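Ernora House News, October

Plastic bags and the curved cabinet

Many of you know the curved cabinet in the sitting room of Ernora House. It came to us from the old reading room in Tramham, and it has open compartments, dark red inside, so everything that is put there can be seen from the door. This is beautiful when the things are beautiful. In our case, the things are very often plastic bags.

I asked in the last newsletter if we could find a better system for the bags, and I received more answers than I expected. Thank you for them. Some neighbours wish to have no bags at all in the sitting room. Others say that they always need a bag when they go out to the Monday market, and that the cabinet is on the way. I think both sides are right, so I tried to make a proposal which is somewhere in the middle.

The first step is to look at each bag and to decide if it can be used again. A bag with a hole goes out. A bag that smells of onions or fish goes out also, even if it is a strong one. The good bags should be pressed until the air is gone, then folded in the long direction, and then folded again until they are small enough to lie in one hand. Please do not tie them in a knot. A knotted bag takes more time to open than it saved in space, and with cold fingers it is really annoying.

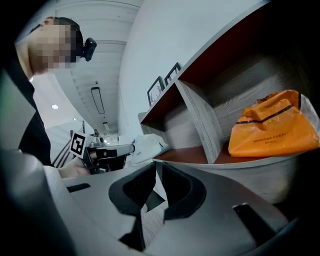
A crumpled white bag at the edge of the shelf, with an orange one in the next compartment.

The second step is to give the bags one place only. At the moment they are in every compartment where there was room on that day, and when you search for one you find the post of somebody else, or a glove. I suggest to use one compartment for the bags and to leave the others free for books and games. The big bags from Ní Bhriain, the garden shop, are too stiff to fold well. For these it is better to lay them flat at the bottom and put the small ones on them.

Clear plastic sheets are a separate question. We keep them for the painting afternoons, and they should not be mixed with the shopping bags. If you have a sheet at home that is clean and not torn, you can bring it, but please no more than 2 for each household. Last spring we had so many that the door of the store room could not be closed.

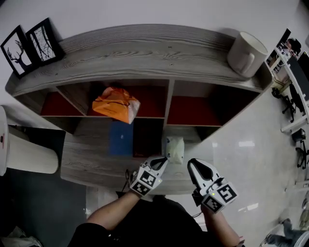 The lower shelf should stay for small soft things such as pouches and cloth bags. I have a weakness for cloth bags, I admit it. They can be washed, they make no noise, and they look decent also when they are not folded perfectly. If somebody can sew, there is a box of cotton pieces from the Tarkidberg sale in room 13, and you may take from it what you like.

A word about the top of the cabinet. The framed pictures with the deer and with the branches can remain where they are, as most of you like them. But I ask you kindly not to put shopping on the top, not even for a minute while you look for your keys. The surface has already some scratches, and I would not like to see more.

If you have another idea for the bags, write it on a paper and leave it in my letter box before the end of the month. I will put the answers in the next issue.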